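Chapter 5
Small labels, short runs: how the regional record business worked

Before you start. Have the Chapter 4 notes on publishing handy, esp. the part on who owns a song and who owns a recording. They're two different things and you'll be lost by the second page if you mix them up.

What's in this chapter
Pressing plants and minimum orders
The one-single deal
Getting played, getting paid
Why so many bands changed names
Collectors and the second life of a 45

5.1 A band, a van, a box of singles

Start with a made-to-measure case. A four-piece from a mill town, guitars, organ, drums. They've played school dances for two years. Somebody's uncle knows a man at Ormont, a label run out of the back of a furniture shop. One afternoon in the studio, two songs, done. Ormont orders a run of singles and hands the band a box to sell at shows. The rest go to radio stations and to whatever shops will take them on consignment.

That's it. That was the whole record industry for most groups in the late sixties. No tour support, no album, no lawyer. The A-side was usually the label's choice and the B-side was the one the band wrote themselves, often in the van, often the one people look for now.

Keep the scale in mind. Ormont's best seller moved 3544 copies. Its rival Zestberg, two towns over, topped out at 2686 and thought of itself as the bigger outfit. (Better sleeves. Louder owner.) Neither one got near a national chart, but a song could be number one on a local station for weeks and everyone at the dance would know the words.

5.2 Who paid for what

Read the contract, if there was one. Many were a single typed page. Common terms:

Studio time charged back to the band, recovered before any royalty.
Label keeps the master recording, no end date.
Publishing on the B-side goes to a company owned by, suprise, the label.
Option on a second single, the label's to use or not.

Most bands never saw a royalty cheque. Sales had to cover the studio, the pressing, the labels, the freight. On a small run there wasn't much left over, and what there was tended to stay in the office. Not always crooked, mind you. Some of these owners lost money on nearly everything they put out and kept going because they liked having a label.

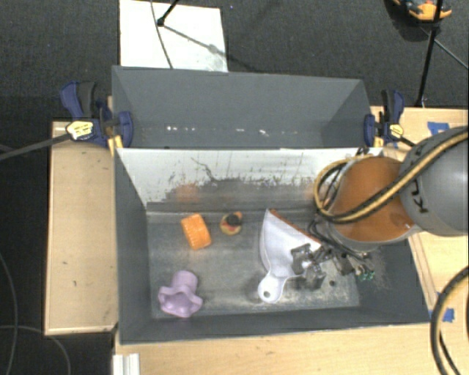 Fig. 5.1 Robot arm and gripper over a grey bin.

5.3 Names, and why they kept changing

Students always ask about this one. A group cuts a single as one thing, turns up six months later as another thing with the same drummer. Reasons varied. Another band already had the name. A manager hated it. Tastes moved, and matching-suit names sounded old the minute everyone grew their hair. Or the first label owned the name, which happened more than you'd think.

Bailly is the label to watch here. It put out 16 singles in its short life, under 16 different band names, but the players overlap so much that you could fit the lot of them in one rehearsal room. Same bass player on 5 of them. When you do the listening exercise at the end of the chapter, listen for the bass before you look at the credits.

For research purposes: never trust a name alone. Check the songwriting credits, the matrix number in the run-out groove and the studio. Two of the three matching is a decent start. Newspaper ads for dances help too, they often say "formerly" and then the old name, in tiny type.

5.4 The second life

Most of these records were forgotten by the mid-seventies. Boxes in basements. Then came the collectors, then the compilation albums, then the reissue labels such as Drilari, who had to go and find people who hadn't played in decades and ask them to sign things. Hard work, and it raised the ownership question all over again. If the label folded, who has the master? If the tape is gone and only the disc is left, what exactly is being licensed? We'll come back to that in 5.6, with a sample agreement to mark up.

Key terms for this section: consignment, master, matrix number, option, recoupment, run-out groove. Definitions in the glossary at the back. Learn recoupment first, it comes up on nearly every page form here on.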